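The Friend Count

2:43 in the morning and Brorel had a new friend.

Well. Brorel was a cough sweet. Honey and lemon, and a blackcurrant one that didn't sell. But it had a page, and the page had a face, and the face was a cartoon bee I'd drawn in my lunch hour. People liked the bee. 400 of them did, anyway, and the client wanted 2000 by the end of August.

So I was up. Laptop on the ironing board, tea gone cold.

The new friend was called Julik. No photo. Joined that night. First message:

hello bee

I had a list of replies for this. Page 18 of the brand book, tone of voice, section on Greetings. I typed Bzzz! How's your throat today?

Sore, said Julik. Been shouting.

Nothing in the book for shouting. I put Oh no! Try a Brorel!

Tried one. Its a sweet.

Fair enough. I went to make toast. When I got back there were six more messages, all short.

do you sleep

are you a man or a lot of men

I am a throat spray

I read that one standing up. Then I clicked through and it was true - Julik, The Spray That Gets There First, launching in the autumn, page not public yet. Somebody at another agency, in another kitchen, had logged into the wrong account. Or the right one. Hard to say at that hour.

I should have shut the lid. Rules are clear about rivals. Instead I wrote, How many do they want off you?

2000, said Julik.

Same.

How many you got

400. You?

You, said Julik. just you

I laughed, a proper one, woke the dog downstairs. We carried on till it got light. The spray had been shouting at a boiler. The spray had done eleven years on biscuits before this, and a bad spell on carpets. Patrício Carpets, did I remember the advert, the one with the goat? Everybody remembered the goat. The spray had written the goat.

I told the spray about Dillwood. Never told anyone at work about Dillwood. It was a garden centre and I made it a page, my first, and I ran a competition for a free shed and forgot to say there was only one shed. 43 winners. They came on the same morning with trailers. I hid in the compost.

43 sheds, said Julik. thats the best thing anyone has ever done in marketting

It didn't feel like it.

did they come back though. the trailer people

I had to think. Some did, yes. One bought a pond.

At seven my phone went. The client, already up, already cross. Had I seen the overnight figures, what was this conversation, why was our bee discussing sheds? It was all on the wall. Not private messages at all. I'd been replying on the wall since the toast.

I scrolled. Four hours of it, the pair of us, top to bottom. And under it people I'd never heard of, asking about the goat. Asking which shed.

How many have we got, I said.

The client breathed for a bit. Then told me to refresh it.

I put the kettle on first. 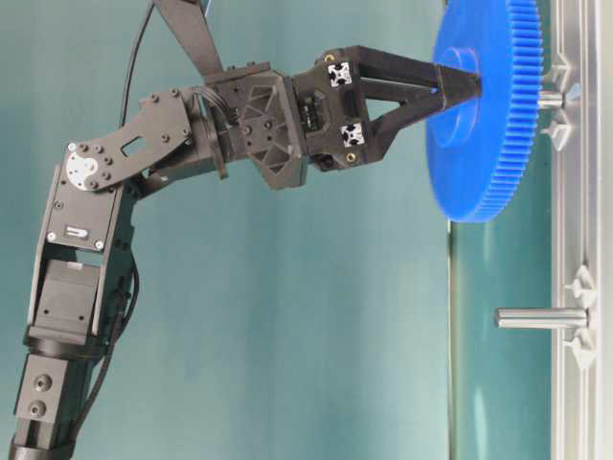

Robotic arm with a blue plastic gear in its gripper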